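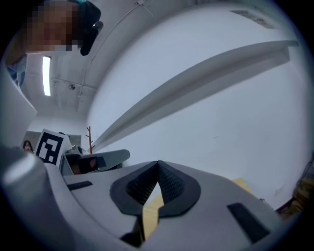 Studio Notes > Picture Books > Tutorials

Blog Tutorials Shop Newsletter About Me

4 May 2025
by Lieselotte Fröhlich

How to Make a 32-Page Book Dummy from Scrap Paper

I put off making my first dummy for an embarrassingly long time (I kept polishing one fox instead!), so if you've got a story sitting in a drawer, please let this be your nudge. It's only a rough little practice book, and it can be as ugly as you like.

You'll need eight sheets of plain printer paper, a pencil, a long-arm stapler or a needle and thread, some removable tape, and your manuscript printed out.

1. Stack the sheets, fold them in half together, and crease the fold well with the back of a spoon. Staple or stitch along the fold.

2. Number every page in a bottom corner, 1 to 32. Do it now, while you're still fresh, and trust me on that one.

3. Pencil in "title" on page 1 and "copyright" on pages 2 and 3. I start my story on pages 4 and 5, though publishers vary.

4. Cut up your manuscript and tape the pieces in where you think they go. My last one, Skestidus, came to 423 words and I still managed to cram half of them onto one spread.

5. Read it out loud, turning the pages as you go. Move the strips until each turn makes you want to peek at what's next.

6. Now scribble! Stick figures, blobs, arrows, anything at all. Give each drawing a minute or two and keep going to the end.

I usually make three or four of these before I touch my paints. My friend Knut Hinrichs does his with a fat marker so he can't fuss, and I've started doing the same on the second round.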